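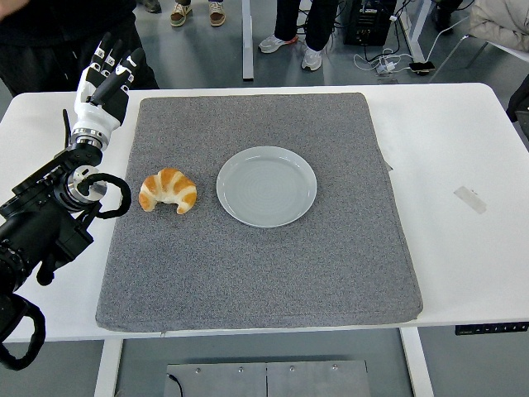 Photo: Zdislava Pešek

What We're Reading: Novels in Translation

The reading group got through four translated novels this season, or three and a half if you count the way most of us handled the last one. Notes follow for anyone who wants to catch up before the library wants its copies back.

Karaki is the short one, at 122 pages, and went over best. A widow inherits a ferry and a feud, in that order, and spends most of the book trying to sell the first to someone involved in the second. The translator leaves the river terms alone and skips the glossary. I missed it for ten pages and then forgot about it.

The Stunddale Letters runs 313 pages and has an excellent middle. Two sisters write to each other across a border for 30 years and lie in nearly every letter. You have to read both sides to work out who is married to whom, and Ruth Bickerstaff brought a chart. We argued about whether the chart was right until the building closed.

Winter in Wustach split the room. It's a mystery in which the detective has a cold and the crime is a missing cow. Half of us found it restful. The other half wanted a body by page 50 and said so, at some length. I'm with the cow people, though I admit the chapter on fence law could go.

That leaves Zustis, which is 368 pages long and has no paragraph breaks after the first chapter. It's narrated by a retired schoolteacher who is either remembering a flood or planning one. Two members finished it. Both say the ending is worth the trouble — they also say they can't explain it, and one has asked for her bookmark back from whoever has the copy now.

For next season we'd like to read something set on an island, and something funny, which may have to be two different books. Titles can go on the sheet by the returns desk. Please write the translator's name as well as the author's, and please stop suggesting Zustis again under a different spelling. First meeting is in December, 7 p.m., upstairs.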